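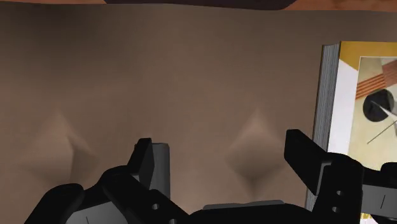 A reader in Wenwood wrote to object that eating garden flowers is a fad for restaurants and ought to stay there. Her letter, sent in response to our spring notes on kitchen borders, argued that most people cannot tell a safe plant from a harmful one, that children copy what they see, and that a publication with any sense of duty would leave petals in the vase. The letter was courteous and deserves a full answer. We agree with a good part of it. We do not agree with where it ends.

Last updated: March

The concern about identification is the strongest point. Foxglove, lily of the valley, oleander, monkshood and larkspur are common in home gardens, and every one of them can make a person seriously ill. Sweet peas look enough like garden peas to fool a hungry six-year-old. Daffodil bulbs have been taken for onions. No essay in favor of edible flowers should be read without those plants in mind, and any household that grows them beside a salad bed should think again about the layout.

Yet the same difficulty applies to leaves, roots and berries, and the usual response has been to teach. People learn that the stalks of rhubarb are eaten and the leaves are not. They learn that a green potato goes in the trash. The knowledge needed to eat nasturtiums, calendula, chive blossoms and squash flowers is smaller than the knowledge needed to run a vegetable plot, and most gardeners who grow them have it already.

Our position is that a short list, well learned, serves a household better than a long one half remembered. In the allotments at Tuvard, new plot holders receive a sheet with 7 flowers on it: nasturtium, calendula, borage, chive, squash, viola and dill. The sheet gives the botanical name of each, the part to be eaten, and a plain statement that anything missing from the sheet is to be left alone. We would like to see that sheet copied widely. It does not try to be complete, and a beginner can carry it in a pocket.

The botanical name matters more than many seed sellers allow. "Marigold" may refer to calendula or to several kinds of Tagetes, and these differ greatly in flavor and in how much of them a person would wish to eat. "Jasmine" covers the true plant and a poisonous one that is not related to it. A packet sold for the kitchen under a common name alone is poorly labeled, and buyers should say so to the seller.

There is also the matter of what has been put on the plant. Bedding plants from a nursery are usually raised for display, and the grower has no reason to follow the rules that apply to food crops. Waiting a few weeks for new blooms is often suggested as a remedy. We consider this weak advice, for some treatments are taken up by the whole plant and remain in it. Seed is cheap. A gardener who wants flowers for the table should sow them, in clean soil, and keep a record of anything applied nearby. Roadside plants should be left where they are, and so should anything from a park lawn where dogs are walked.

Allergies receive too little attention. Calendula, chamomile and chrysanthemum belong to the daisy family, and people who react to ragweed may react to them as well. A host who scatters petals over a dish should tell the guests before the plates go out. The first taste of any new flower should be small, and the pollen-bearing parts of larger blooms are better removed.

We part company with our correspondent on the question of waste and habit. A row of zucchini produces far more male flowers than the crop requires. Leave enough for the bees to do their work, and the remainder can be cooked the same morning. Chives left to bloom are often cut back and thrown on the compost, although the purple heads will color and flavor a jar of vinegar in a week. Dill and cilantro bolt in hot weather whether the gardener likes it or not. These are food plants, in ground already weeded and watered, and the flower is simply one more part of them. To call their use a fad is to forget how long country kitchens have depended on it.

Children are a separate case, and here the rule should be strict. No child should pick and eat without an adult present, and the rule should be the same in every garden the child visits. A school garden that grows edible flowers should keep them in a marked bed with nothing harmful planted within reach. The Widmer garden group follows this practice and has gone further, removing its foxgloves altogether. Some members regretted the loss – they were handsome plants – but the decision was sound.

We would therefore ask gardeners to grow a few of these plants from seed, to learn them by their proper names, and to keep them well apart from the ornamental border. Those who remain in doubt about a particular flower should not eat it.

Comments (3)

Visano Plot 60
We have grown borage for years and never thought to put it on a list. Will the Tuvard sheet be posted here? Our new members could use it.

M.
Still not convinced about schools. A marked bed is only as good as the marker, and ours blow over every winter.

Greenhand
Please mention that squash flowers should be picked early and checked for bees. I have carried more than one into the kitchen.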